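A Bakery at the End of the Ferry Line

The ferry to Povlow leaves the mainland five times a day in summer, and on the first boat of the morning almost every passenger is going to the same place. They carry empty bags. Some of them have carried the same bag for years, and you can see the old flour in the seams.

The place is Brultunier, a bakery in the former ticket hall of the harbor. It opened in July 2020, a month when many restaurants were closing their doors, and it had at that time one oven, one long counter and a menu of four breads. Jade Treloar, the owner, had worked before in hotel kitchens and wanted to stop cooking at night. She rented the hall because the rent was low and because the old ticket windows were still there. Today the bread is sold through them. You stand in front of window two for loaves and window three for pastry, and if you stand at window one you will wait a long time, as it is painted shut.

I came for the rye. It is a dark, heavy loaf with a sour smell and a crust that needs a good knife. Treloar makes it with a starter she feeds twice a day, and she lets the dough rest through the night in the cold room where the lost luggage was kept. A slice with salted butter was my breakfast on both mornings, and on the second one I ate it standing up, looking at the water, with my coffee on the sea wall.
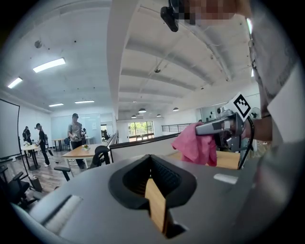
The pastry deserves its own visit. The cardamom knot is the most famous, and it is very good, but I preferred a flat square cake with gooseberries that is sold only until the end of August. The berries come from Damgaard, a farm on the north side of the island, and they are sour enough to make you close one eye. Under them is a thin layer of almond cream, and under that a dough with a lot of butter. It costs a little more than the others.

At noon the bakery becomes a kind of lunch room. There is one soup and one sandwich, and you take what there is. On my first day the soup was of peas and smoked fish, with torn bread at the bottom of the bowl. I did not expect to like it so much. The woman next to me at the table told me she had eaten it 79 times, and that the winter version, with barley, is better.

Povlow has 713 residents, and in the high season up to 2,000 visitors can arrive in one weekend. Treloar does not bake more for them. "The oven has a size," she told me, and went to turn the loaves. So the rye is often gone by ten, and the islanders, who know this, order theirs the evening before.

If you miss the bread, walk up the hill to Kovent, a small wine bar with six stools, which buys its loaves from Brultunier and serves them toasted with anchovies and soft egg. It opens at four. The last ferry goes at seven thirty, and the walk down to the harbor takes ten minutes if your bag is not too full.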